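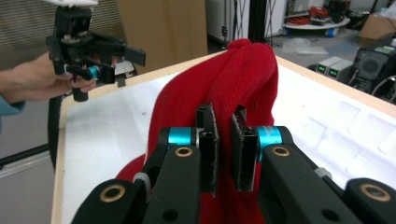 Figure 1. Red knit beanie on a white tabletop.

Lost Property at Narkum College: What Gets Left Behind and What Gets Picked Up
Project report, Introduction to Field Research

1. Background

Narkum College has 1,764 students on one campus. Items left in classrooms, the library and the gym go to the front desk in the Ilinum Building, where they are stored in a closet behind the desk. At the end of each term, anything still in the closet goes to a thrift store downtown.

Our group wanted to know what kinds of items are turned in, how many go back to their owners, and why some are never claimed. We chose the topic after one of us lost a jacket in September and found out that most of the people in her dorm did not know where the closet was. The college website does mention it, on a page about parking.

2. How we collected the data

The front desk keeps a paper log. Each line has the date, a short description, the room where the item was found and a signature if someone picks it up. We typed one full term of the log into a spreadsheet and sorted every entry into a category: clothing, hats and gloves, electronics, bottles and food containers, books and papers, keys and cards, and other.

We also asked 80 students to fill out a short survey in the cafeteria. The questions were whether they had lost something on campus, whether they had gone looking for it, and whether they knew about the front desk. We handed out the survey at lunch only, so students who take evening classes are mostly missing from our results.

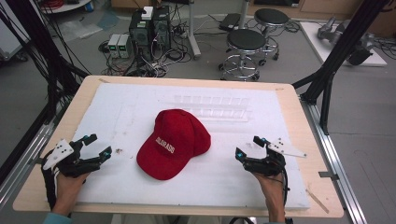 Sorting the log took longer than we had planned. Descriptions were often one or two words, such as "black thing" or "charger," and two different people at the desk might write the same kind of item in different ways. A scarf could be listed as clothing by one person and as winter wear by another. We went through the unclear lines together and put the ones we could not agree on in the "other" category.

3. Results

The log had 271 items for the term. Clothing was the largest category, followed by bottles and food containers. Hats and gloves came third, and nearly all of the gloves were singles. Electronics was a small category, mostly charging cables and earbuds.

Keys and cards were picked up much more often than anything else, usually on the same day. Electronics came next. Clothing, bottles and hats stayed in the closet the longest. The gym and the two large lecture halls were the rooms listed most often.

In the survey, 30 students said they had lost something on campus in the past year. Several of them said they never went looking because the item was cheap or because they thought they had left it on the bus. Of those who did look, most went back to the room where they had been sitting and stopped there. Only a few had gone to the front desk.

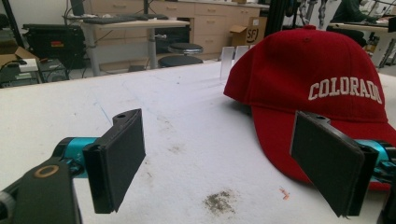
Price seems to matter, but so does how soon a person needs the item again. Someone without a key cannot get into their room that night. A student who loses a hat on a warm afternoon may not think of it again until the weather changes, and by then the closet may have been cleared. We think the end-of-term clearing date works against winter items in particular, although one term of data is not enough to show it.

Labels helped. The desk staff told us that when a name is written on an item they email the owner. Very few items in the log had a note that a name was found, and those were mostly notebooks and calculators.

4. Storage

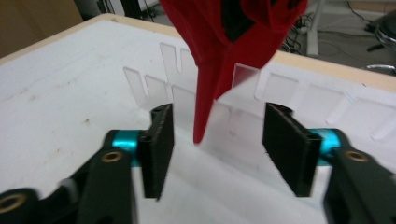

The closet itself is part of the problem. Everything goes into two deep bins in the order it arrives, so the person at the desk has to dig to find anything, and small flat items end up at the bottom. Folders and tablets would be easier to find if they stood on edge in something like the frosted rack with the row of upright slots, where even a clear plate is held up separately. Soft items could stay in bins, with one bin per month so that the oldest are easy to pull out. We priced shelf bins and dividers from the Cao and Flomard catalogs, and both had sizes that fit the closet.

5. Suggestions

Move the lost property information to its own page on the website and put a sign in the gym and in both lecture halls. Keep hats, gloves and coats for one extra term. Add a category column to the paper log, with the list of categories printed at the top of each page.

If another group continues this project, we suggest running the survey on a Saturday as well, when the weekend classes meet, and following the log for a full year.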